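An Evening with the Ghosts of Fliltby Hall

Open house at Fliltby, 04/01/2022 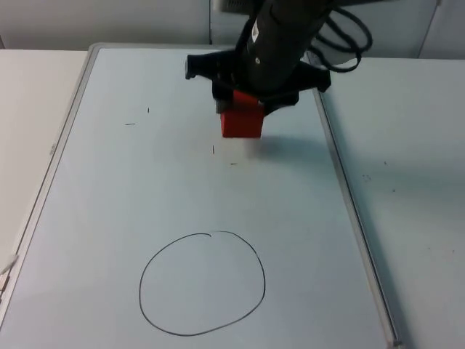
Fliltby Hall claims 3,617 recorded hauntings, a number painted on a sign by the parking lot with the last digit on a separate little board, presumably so it can be swapped. I'd come for the spring open house, which costs 20 dollars and includes the tour, the cellar, and a cup of soup. I have visited a lot of haunted houses and I have a private test for them, which is whether I'd believe any of it with the lights on. A red cube hanging over a whiteboard in the grip of a black robot arm has everything I ask of an apparition: it's off the ground, it's brightly colored, and you can see exactly what's holding it up. Ghosts have never been so considerate. The ones at Fliltby prefer to work behind doors.

Our guide was Liam Mapplebeck, who has led the tour for long enough to be bored by the murders. There are 2 of them, by the official count, and he got through both before we'd left the front hall. The first was a Becerra, the family who built the place, pushed down the main staircase by a brother over a horse. The second was the brother. The horse, Mapplebeck told us, did fine.

The staircase is worth the drive. It's dark oak, very wide, and it turns twice on the way up for no good reason. People are supposed to feel a hand in the small of the back on the seventh step. I stood on the seventh step for a while and felt a hand in the small of my back, which belonged to a man from Ohio who wanted to get by.

Upstairs you get the Sendard Room, named for a houseguest who came for a weekend and stayed until he died. I found this the most frightening story of the night. His bed is still there, short and lumpy, with a rope across it, and so is his writing desk, where he is said to have written 200 letters asking for money. The archive has four of them in a glass case. They are all very polite and they all ask for the same amount. A cold spot is reported near the window. The window doesn't close.

Then there is Ita. Every old house needs a girl in a gray dress and Ita is theirs, a kitchen maid who went to fetch a candle one night in July and didn't come back. No one could tell me her last name, or the year, or why she needed a candle when the kitchen had plenty. I asked Noemí Bautista, who looks after the family papers and was ladling out the soup. She has been through the household accounts page by page and found wages for a cook, a groom, several maids, and a man whose only job seems to have been geese. There's no Ita. "There is a lot of missing candle money, though," she said, and gave me extra bread.

I liked her version better than the tour's. Someone was stealing candles, and when the mistress asked, the staff agreed that a girl had taken them and gone. It's a good trick, blaming the one person who isn't on the payroll, and if it's true they have kept it going ever since.

The cellar came last. We were asked to turn off our phones and stand in the dark for five minutes. It's a fine cellar, brick, low, with a smell of apples. Around minute three something knocked, twice, over by the coal chute. A woman near me grabbed my sleeve and I let her, mostly because I had hold of hers. When the lights came back on, Mapplebeck was standing exactly where he'd been before, looking at his watch.

He said it was the pipes. I've been on enough of these tours to know that the guide never says it's the pipes – it's the one thing they're paid not to say – and I thought about it all the way back to the car. The gift shop had closed by then, but the soup was still on, if you go. Park on the upper side, the lower lot floods.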